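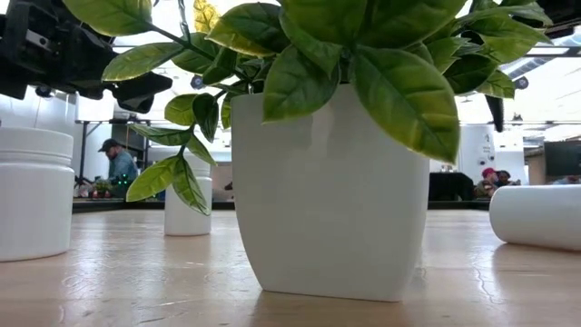
Lorraine Hinds
Home and Garden Columnist

I have killed 20 houseplants that I will admit to, so in February my sister gave me one that was already beyond my reach. It is artificial. It lives in a white planter on the wooden table, glossy green and spreading in all directions, with one long stem drooping down the left side as if it needed a drink. I have been fooled by that stem. I have gone to get the watering can.

Fake plants do ask for something, and it's dusting. Leaves this shiny show every speck, and the veins hold on to it. Azra Krasniqi, who runs our Saturday repair table, swears by a soft paintbrush and a bowl of soapy water. I use an old sock - worn on the hand, one leaf at a time, radio on. Spray polish is a mistake you make once.

The plain white containers keep it company, and they need a wipe too, as does the table, whose scuffs I have stopped fighting.

If you have a plant of either kind you'd like to pass on, the swap shelf is open again by the side door. Please label the real ones. Last time, Santino Cisternas watered a silk fern for 3 weeks and thought it was doing very well.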